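Kitthorpe Shared Kitchen: progress report to the Duan Fund, second period

Prepared by Montserrat Herrero, kitchen coordinator

Where we are

You gave us money to turn a kitchen people avoided into a kitchen people use. They use it now. The evidence is mostly in the trash, and I will get to that.

Sorting and storage

The sort-out finished in June. We emptied every shelf and drawer and logged 108 items, of which a surprising number were lids belonging to nothing. Dry goods now live in lidded jars or steel canisters, and anything in a paper bag with a clothespin on it has been asked to leave. The Britent shelving you paid for went up in an afternoon, or two afternoons if you include the one we spent looking for the right wrench.

The labels have been less of a triumph. The printed ones from Trarix were handsome and slid off within the week. We have gone back to marker pen. I have budgeted for more marker pens, because they leave the building in people's pockets at a rate I would rather not put in a report.

Waste

Our last report promised you "a clear waste strategy," a phrase I regret. The strategy was one big can by the back door. It was a good can, and people walked past it to leave their wrappers on the counter. So we bought small lined bins and put them on the floor next to where the work happens. The bins are small enough to fill up quickly, which annoys everyone into emptying them. I count that as a success and would ask you to do the same.

The evening group still owes us an agreement on who takes the liners out. We have held two meetings on it. The minutes of the second refer the matter to a third.

Floors

The floor is behind schedule. The tile is sound and the grout is not pretty. We mop after every session and by nine the next morning it looks as though we dreamed it. I have asked for a price on a proper machine scrub and will send it when it arrives. I would like to cover it from the line we had set aside for labels.

Money

We have spent within every line except cleaning supplies, where we are over by around 100 dollars. Nearly all of that is liners. The supplier was out of plain white, so we took the printed ones, and they have been much admired.

Next period

The grout, the third meeting, and a spice shelf that somebody other than me can find things on. I will write again when at least one of those is done.

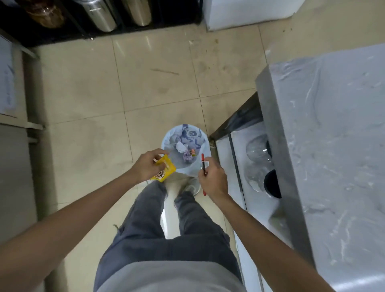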